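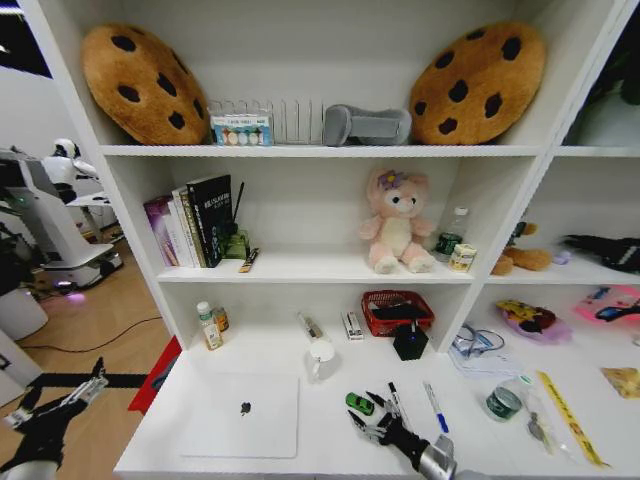
Cliltport, January 2021

Musty smell in books, apartment near the water

marshgrass
I rent a 727-square-foot apartment in the Skiswood building, two streets back from the harbor. I've been here 13 months. The first winter was fine. This winter the books on the outside wall have started to smell musty when I open them. There's no mold on the covers or the pages that I can find. The books on the other side of the room smell normal.

I keep the heat at 64 during the day and turn it off at night. The humidity meter I bought says 61 percent most mornings. I don't know if that's high. The building manager says to open a window, but the air outside is damp too, so I'm not sure that helps.

Do I need a dehumidifier, or is there something cheaper to try first? I would also like to know if the smell goes away by itself once the room is drier.
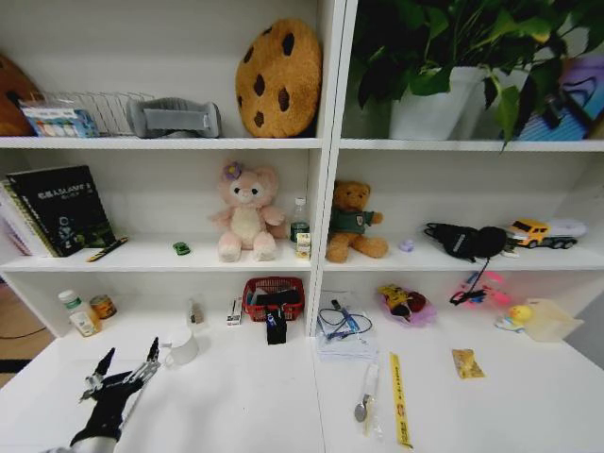
I should add that I can't move everything to the inside wall. The radiator is there and I was told heat is bad for bindings. Before this I lived inland and never had to think about it.

tidewrack
61 is higher than you want. Try to keep it under 50 and don't let it swing up and down too much. Turning the heat off at night is probably most of your trouble. The outside wall gets cold, the air next to it can't hold as much water, and the paper takes it up. Leave the heat on low overnight for two weeks and write down the meter reading every morning before you buy anything.

Pull the books forward an inch or so to leave a gap behind them, and don't pack them tight. If your shelves have a solid back right against the wall, move the whole unit out a little too, and then fasten it again so it can't tip.

On the window — cold outside air holds less water than warm indoor air, even when it feels damp. Ten minutes with the window wide open on a cold, clear day will dry the room. Skip it when there's fog or the outside temperature is close to the inside.

For the smell, stand the worst ones up with the pages fanned in a dry room for a few days. Baking soda in a closed tub with the books (not touching them) helps some. It fades slowly. Mine took until March.
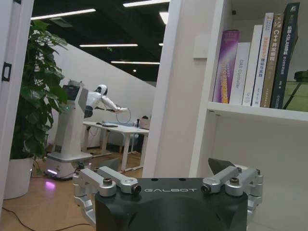 pebblejar
Just get the dehumidifier. I have a Furtună, the small one, and I empty it every 4 days. The Candar is cheaper but too loud for a bedroom. I never bothered with the gap or the baking soda and my books are fine. Check behind the bed while you're at it, mine was worse there than on the shelves.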